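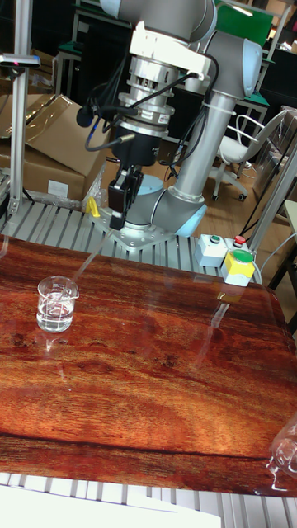 ## 4. Reading the psalm aloud

The eight congregations in the Huswood district were asked to keep their usual order of service throughout the study. In all of them a psalm is appointed for every Sunday morning, but the manner of its reading differs. Some congregations recite it together from a printed sheet. Others divide it by verse or half-verse between a reader and the people, and one sings it to a plain chant tone taken from the Yurchenko psalter.

Questionnaires were handed out after morning worship during August, and 733 were returned in a usable state. Respondents were asked which form of reading they were used to, whether they followed the words on paper, and how much of the psalm they could recall by the evening. A separate sheet, completed by the readers themselves, dealt with preparation - how long before the service the text was seen, and whether it was practised aloud.

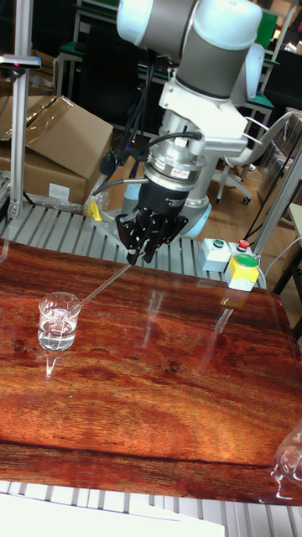 *Figure 3. Glass stirring rod held over the table, its lower end in a small beaker.*

### 4.1 Reading by half-verse

Hebrew poetry is built largely on paired lines, in which the second line repeats, extends or answers the first. Printed psalters mark the division with a colon or an asterisk, and the custom of pausing at that mark is old. In the district the length of the pause was found to vary a good deal. Where the congregation read the second half of each verse, the pause tended to be short, and the response often began before the reader had finished. Where the whole verse was read by one side and the next verse by the other, the mark was more often observed.

Respondents who read by half-verse recalled single phrases well but were less sure of the order of the verses. The difference was clearest for the longer psalms, and hardly present for Psalms 23 and 121, which many respondents said they had learned as children.
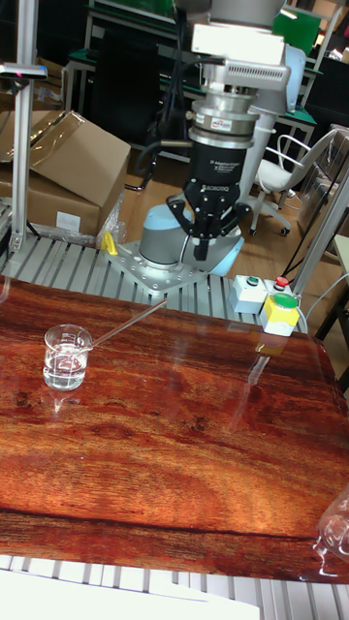 One respondent objected to the question itself, writing that a psalm is prayed and "not got by heart for a test", and that she would have given the same answer whichever way it had been read. Similar remarks appear on seven other sheets. They have been kept in the analysis, and the matter of whether recall is a fair measure of attention is taken up again in Section 6.

### 4.2 The place of the printed sheet

The Pandero sheet, in use in most of the district, gives the psalm in full with the response in bold type. The older Grusimer booklet gives only the number of the psalm and expects a Bible to be at hand. Users of the booklet met a practical difficulty: the translations in the pews did not always agree with the one at the lectern, and verse numbers shifted by one where the title of the psalm was counted as a verse. Several readers dealt with this by announcing the first words as well as the number. 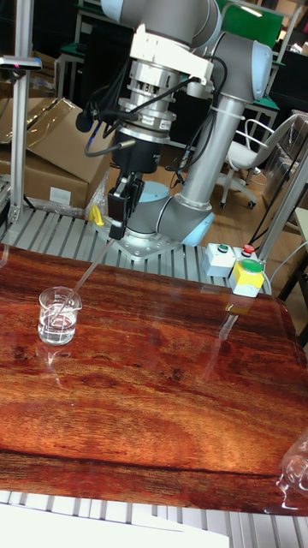 *Figure 4. Arm, rod and beaker at the glossy wood-grain table.*

The sheets were well liked, though older respondents asked for larger type. Readers who had used both forms held that the sheet made for steadier reading in unison, while the booklet led people to look at the psalms on either side of the one appointed. The returns do not allow the second claim to be tested, as no question was put on reading outside the service.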